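The Piano on Jermont Street

Filed under: Short Fiction, Neighbours, Winter Reading

The piano had been in the front room at Jermont Street for so long that the floor had taken on the shape of it, and when Janelle Bañez finally made up her mind to sell, she found she couldn't picture what the room would do with itself afterwards. She put the notice up at the grocer's in December, between a lost cat and a man offering to sharpen skates. Upright piano, it said, $2,000, must be collected, kind home preferred. Then she crossed out the price, and wrote it in again, and walked home the long way past the church.

It had been her mother's, of course. Her mother had taught half the street on it, two generations of them in some houses, and had kept a dish of barley sugar on the lid for the ones who got through their scales without crying. (The ones who cried got barley sugar too, only they had to wait until their coats were on.) She had played it until she was 91, a little more slowly every year, until a waltz took most of an afternoon and the kettle had to be put on in the middle.

The only answer came from Lukian Bilyk, who lived five doors down and had been one of the ones who cried. He turned up on the porch with snow on his collar and his hat in his hands, a big man of sixty or so, and asked if he might just hear it first.

"You know what it sounds like," said Janelle.

"I know what it sounded like when I was eight," he said. "I expect we've both gone a bit flat."

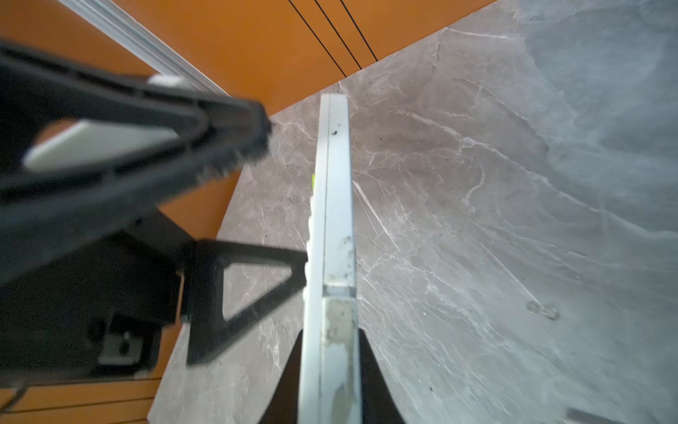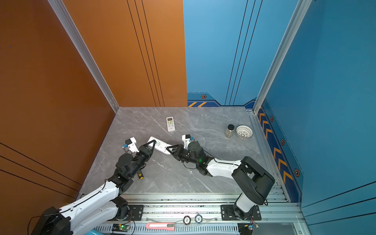 So she let him in, and hung his coat over the radiator, and he lowered himself onto the bench with great care, as if it might remember him. He played the first piece in the Vieira book, the one all her mother's pupils began with, which has a boat in it and a good deal of left hand. He got as far as the second line and stopped.

"There's a wrong note there," he said.

"There always was. You put it in yourself and she never could get it out of you."

He laughed at that, and tried again, and the wrong note came round as faithfully as the milk. Janelle went to see about tea. From the kitchen she could hear him going back over the same two lines, muttering, and it seemed to her that the whole house had leaned in a little to listen - the stairs, the hall clock, the old coats on their hooks.

When she came back with the tray he had his chequebook out on his knee.

"I haven't got the room for it," he said. "I measured before I came. I'd have to take out the door, and then the chesterfield would have to go, and my sister gave me the chesterfield."

"Then what's the chequebook for?"

"Lessons," said Lukian. He had gone quite red. "I thought you might have picked up how it was done, sitting on those stairs all those years. I thought, after supper, if that suited."

Janelle poured the tea and took some time over the milk. She had never taught anybody anything, apart from a budgie, and the budgie had been gifted. But she knew where the Vieira book fell open, and she knew where the dish was.

"Your wrists are too low," she said at last. "Start from the boat."

She took the notice down the next morning, and while she was at the grocer's she bought a bag of barley sugar, the large size.

Contact the editors | © Memier Story Pages | Back to top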